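Five-finger hands or two-finger grippers for produce?

zaltdale_mike
2018-12-17
Okay, so we've had the Itar hands on both arms for a while now and I'm torn. The old Branness two-finger grippers were boring but they just worked. Anybody else run both on soft stuff? I'm mostly picking fruit out of crates, nothing heavy.

pinchpoint
Two fingers, every time. I've done 200 picks in a row with the Branness and never touched a setting. Fingers are pretty, but every joint is one more thing to tune.

Annag Yule
I'm going to disagree with pinchpoint a little! Two fingers are great on one apple. Try them on a bunch of grapes and you end up pinching the stem and praying.

pinchpoint
So pinch the stem. That's what stems are for.

Annag Yule
Sure, if the stem is facing you. Ours never is, lol.

rezende_fan
What controller are you two on? I had the Rezende box with the stock grip profile and it closed way too hard. Dropped the force limit to 60 and it got a lot friendlier.

zaltdale_mike
Same box, still on the stock profile. I'll try 60 tonight.

Annag Yule
Do that first, before you swap any hardware. We fought ours for 2 months before I looked at the force limit, which I'm still embarrassed about. The thing I like now is coming at the bunch from above and letting all 5 fingers wrap before I lift.
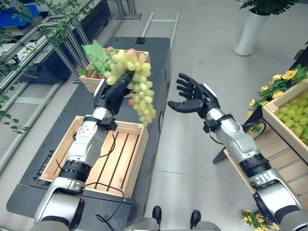
I keep the other hand open and up while I do it, so it's ready if I want to try a handoff. Cable routing is my big gripe — I'd love a shorter run at the wrist, and I plan to redo it in January.

pinchpoint
Okay, that's a decent grip, I'll give you that. Still wouldn't want to pay for the spare fingers.

rezende_fan
Does the head camera lose the fruit once the hand is over it? Mine does, and I'm thinking of adding one at the wrist.

Annag Yule
Depends on the angle. If I bring the arm in lower I get a better look, but then the forearm is right over the crate. Post your wrist mount if you build one, I want to copy it!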